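How to Sort a Table of Snacks and Fruit After Company

After a long evening with guests, the table usually ends up with sealed packets, open packets, loose fruit and a few things that don't belong with any of them. The steps below get it cleared in one pass and leave you with a snack drawer you can use. Set aside 50 minutes the first time. Later rounds go faster.

What you need

A shallow box or tray for sealed packets
A bowl for fruit, wide enough that the pieces sit in one layer
A small trash bag
Clips or rubber bands
A damp cloth and a dry one
A marker

Step 1: Make room at one end

Push everything toward the far side of the table and wipe the part nearest you. Dry it right away. Crumbs and sugar stick to the bottoms of foil packets and end up in the drawer. If your table has a printed or painted top, use plain water on the cloth and skip the spray cleaner.

Put the box on your left and the bowl on your right, or the other way if you're left-handed.

Step 2: Pull the trash

Go over the table once and take only what is clearly garbage: empty wrappers, peels, used napkins. Don't stop to decide on anything yet. Flatten the wrappers as you go or the bag will fill up with air.

Step 3: Check the packets

Pick up each packet by the middle, between thumb and fingers, and look at the two end seals. The crimped strip should run straight across with no gaps. Then press gently. A sealed packet pushes back a little, while one with a leak goes flat and you can often hear it.

Small vacuum-packed snacks are the exception. They feel stiff and wrinkled from the start, so go by the seals on those.

Sealed packets go in the box. Open ones get folded over twice and clipped, and they go in a separate spot to be eaten within four days. Anything with a leak that you can't date goes in the bag.

Step 4: Read the dates

Printing on foil is hard to read under a ceiling light. Tilt the packet until the glare moves off the lettering. The date may be on the back, near the bottom seal, or stamped into the crimp itself with no ink at all. On imported packets, check whether the date given is the day it was made or the day it runs out — the two are easy to mix up, and some packets carry only the first one.

Write the month on the packet with the marker, large enough to see from above. "August" is plenty.

Step 5: Sort the fruit

Small citrus fruit bruises at the stem end first. Turn each piece so the stem spot faces you and press beside it with one finger. Firm fruit goes in the bowl. Soft fruit gets eaten that day or juiced. Anything with mold goes out, and wash whatever was touching it.

Hold the fruit from two sides with a light grip, and set it down instead of dropping it. Keep it to one layer. Our bowl takes eight small oranges and I don't go over that. Extra fruit goes in the refrigerator, in a bag left open at the top.

Step 6: Fill the drawer

Stand the packets on edge with the oldest month in front. Group them by size first and by kind second, so the small ones don't slide under the big ones. Rosalie Hauser, who got me started on this, uses a cut-down shoebox as a divider, and it holds up well. I bought a Plattner tray and can't say it does the job any better.

Keep fruit out of the drawer. The moisture softens paper labels, and a forgotten orange at the back will cost you everything near it.

Step 7: Wipe down again

Clear the rest of the table, wipe it from the center out, and dry it. Check the floor under the edge for packets that slid off. Leave the clipped ones where people will see them.
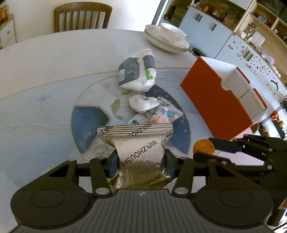
Go through the drawer again when the front row is gone. Move the older packets forward before adding new ones, and check the clips while you're in there.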